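Open Day at the Mermont Building, Kitchen Rooms

8 Aug 2019

I went to the open day at Mermont mostly to see the small kitchens. Our own project is a set of single rooms above a shop, each with a corner for cooking, and we have been going back and forth for months on what to put in them. Mahfuz Uddin had been to the spring one and told me to skip the lobby talks and go straight to the second floor, so I did.

Getting in

The entrance is on the side street. Parking was full by ten, and I left the car by the Sokik warehouse and walked back. Visitors get a paper badge and a floor plan. The plan has the rooms numbered in the order they were built, so the kitchens are spread over both ends of the corridor. Ask at the desk before you go up.

The guide for the second floor was Patricio Quiroga. He has worked there since the building opened and answered most of what I asked without looking anything up. Groups were small. Mine had a couple fitting out a rental, a man from Benítez who sells countertops, and me.

Tableware

We started with the things people eat from. Quiroga's view is that in a very small kitchen the dishes are on show all the time, so they should be in colors you can live with. The bowl is a light mint green with a soft, matte look and a smooth curve all the way up to a thin lip. I liked it more than I expected to. We have been buying plain white and it makes the rooms look like a clinic.

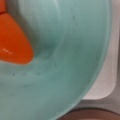

The counter

The next stop was the counter itself, and we spent the longest time there. It is gray. The man from Benítez had opinions on this and wanted to talk about edge profiles. My own concern was how much room is left once the appliances are out. On our drawings the counter is 100 centimeters long, and a toaster oven takes a large bite out of that before anyone has cut an onion.

The oven they use is a compact one with a dark glass door and three round knobs, one above the other, on the right. I prefer knobs. Two of our test tenants never learned the touch panel on the one we bought, and one of them kept the manual taped to the wall.

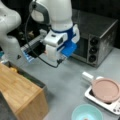
I asked what the whole fit-out costs for one room. Quiroga said the last one came to 3158 dollars, with the counter and the appliances but without labor. Ours is running higher, mainly on account of the plumbing, which we had to move after the inspection. He suggested I write to Fulgencio Figueroa, who did their pipework. The couple in the group took down the name too.

There was a short discussion of outlets. Their rule is one outlet per appliance and one spare, all above counter height. We have two in total. That will have to change, and I made a note to call the electrician before the walls are closed.

Cooking surface

We had been leaning toward a built-in two-ring hob. After this visit I am less sure. At Mermont the cooking is done on a small white portable unit with a square top, low enough that it doesn't get in the way. A dusty pink plate was sitting on it when we were there, and it took up most of the top, which gives a fair idea of the size. To the side was the mint bowl again with a toy carrot in it. The two colors look good together on the gray.
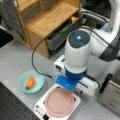
Pans and storage

Storage is where our rooms are weakest. We have one cupboard, and it is full once you put in a stock pot. I asked Quiroga how many pans he would supply for one person, and he said one small one and one deeper one, and let the tenant bring the rest. Saturnino Bustamante, who manages our building, has always wanted to give people a full set. I used to agree with him. The pan on the counter at Mermont was small and round, dusty pink with a white handle, and I think that size would do for eggs or a single portion of anything. It would also go in a drawer, and our drawers are cheap to add. I will take this up with him next week.
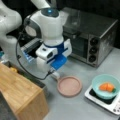 Bustamante will ask about heat damage, so I should put down what I was told. The units are serviced by Grornitz, and they ask for a clear gap between any oven and anything that heats. The induction cooktop stood out on the counter at an angle, with its front edge turned away from the oven, and we could set ours out the same way in the corner rooms. In the middle rooms the counter is too shallow for it and the cooktop would have to sit square.

Lunch and leaving

Lunch was sandwiches in the courtyard. I talked for a while with Baltasar Toledo, who is converting an old print shop and has the same trouble with ventilation that we have. He is putting the extractor on the outside wall and has promised to send me the drawings. I left at two. The next open day is in the spring, and registration is at the front desk or by phone.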